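# What Is Inside a Wall?

Knock on the wall of your bedroom. In many homes it makes a hollow sound, like a drum. Move your hand to the side and knock again. At some spots the sound changes to a dull thud.

The hollow sound comes from empty space. The thud comes from a piece of wood or metal standing upright behind the surface. Most walls inside newer homes in the United States are made this way, with a frame in the middle and a thin flat sheet on each side.

## The frame

The upright pieces are called **studs**. They run from the floor to the ceiling. In many houses they stand 16 inches apart, measured from the middle of one stud to the middle of the next. In other houses the distance is 24 inches.

At the bottom of the studs is a board that lies flat on the floor. It is called the bottom plate. Another board, the top plate, lies across their upper ends. When all the pieces are nailed together, the frame looks a little like a ladder lying on its side.

Doors and windows need a gap in the frame, so some of the studs have to be left out or cut short. A strong beam called a **header** goes over the gap. It takes the weight from above and passes it to the studs on either side.

Some walls hold up the floor or the roof above them. They are called load-bearing walls. Other walls only divide one room from another. You can't always tell which is which by looking, and even builders check the plans before they take a wall down.

## The flat part

The sheet you touch when you put your hand on a wall is usually **drywall**. It has a middle layer of a soft mineral called gypsum, with strong paper on both sides. A common sheet is four feet wide and eight feet long, and half an inch thick. It is heavy, and it usually takes two people to carry one.

The sheets are screwed to the studs. Then the gaps between them are covered with paper or mesh tape and a wet paste called joint compound. When the paste is dry, a worker sands it smooth. After that the wall can be painted, and if the work was done well you won't find the places where the sheets meet.

Gypsum has some water locked inside its crystals. In a fire, the heat turns this water into steam, and that slows the fire down for a while.

## Older walls

Before drywall was common, people built walls with **lath and plaster**. Lath is thin strips of wood. The strips were nailed across the studs with small gaps between them. Wet plaster was pushed against the strips so that some of it squeezed through the gaps and curled over at the back. When it hardened, these curls held the plaster in place. Builders call them keys.

Precious Ignacio repairs plaster in the town of Tarnik. In April she worked on a house that is roughly 100 years old. One bedroom wall had 23 cracks in it, and she marked each one with a pencil before she started.

"A crack as thin as a hair is nothing to worry about," she says. "I press on both sides of it. If the plaster moves, the keys have snapped and I have to fix it back to the lath."

She found something else when she opened up a loose part of the wall: a page from a newspaper, rolled up and pushed in next to a window to stop the wind. People used many things to keep out the cold, such as paper, sawdust and even corn cobs.

## What fills the space

Outside walls have to keep heat in during winter and out during summer. The space between the studs is filled with **insulation**. It is often a fluffy blanket made of glass threads. The threads trap air in tiny pockets, and trapped air is slow to pass heat along. A winter jacket works in the same way.

Don't touch this kind of insulation with bare hands. The glass threads are very fine and will make your skin itch.

Inside walls often have no insulation. That is one reason you can hear your brother's music through them.

## Pipes and wires

Water pipes go up through some walls, mostly the ones near kitchens and bathrooms. Thin pipes bring clean water. Fatter ones carry used water away. The fatter pipes have to slope or drop downward all the way, as the used water in them usually moves by gravity.

Electric wires run through walls too. An electrician drills a hole in each stud and threads the cable through it. The cable ends in a small box set into the wall, and the outlet is fastened inside the box. The plate you see on the wall is a cover for the box.

Outlets are usually placed low, where a lamp cord can reach them. Light switches are higher, near your shoulder or above it, depending on how tall you are. Never push anything into an outlet except a plug, and ask an adult if a plate is cracked or loose.

## Where the wall meets the floor

Drywall doesn't go all the way down. Workers leave a small gap at the bottom, often half an inch, so the sheet won't soak up water from a wet floor. A wood floor needs a gap too. Wood swells when the air is damp and shrinks when it is dry. If the boards were pushed tight against the walls, they could bend upward in a damp summer.

Both gaps would look untidy, so a long strip is fastened over them. It is called a **baseboard**. It also protects the wall from shoes, brooms and vacuum cleaners. 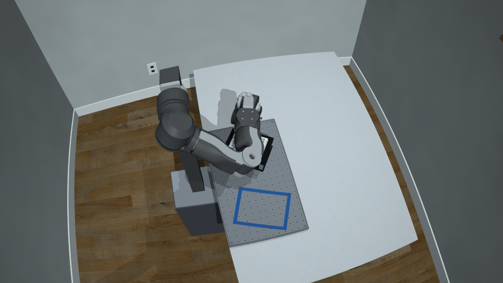

*White baseboard along the walls of a room, with an outlet in the back wall (computer picture).*

Fitting baseboards is slower than it looks. Very few corners in a house are perfectly square. Davoud Kiani, a carpenter who also lives in Tarnik, measures every wall twice and cuts each strip a tiny bit too long. Then he shaves it down until it fits. At an inside corner he cuts the end of one strip to match the curved front of the other. This is called coping.

## Try it: find a stud

You need a small magnet, some thread and a little removable tape.

1. Ask an adult which wall you can use.
2. Tie the magnet to the thread.
3. Hold the thread so the magnet hangs against the wall. Move it slowly sideways, then a little lower, then back again.
4. Stop when you feel the magnet pull toward the wall. It has found a screw or nail under the paint.
5. Put a bit of tape on the spot.
6. Search straight above and straight below. If you find more screws in a line, you have found a stud.

Measure 16 inches to one side and try again. If there is nothing there, try 24.

## Words to know

**Baseboard** – a strip that covers the bottom edge of a wall.

**Drywall** – a flat sheet of gypsum between two layers of paper.

**Header** – a beam over a door or window.

**Insulation** – material that slows heat down.

**Lath** – thin strips that hold plaster.

**Stud** – an upright piece in the frame of a wall.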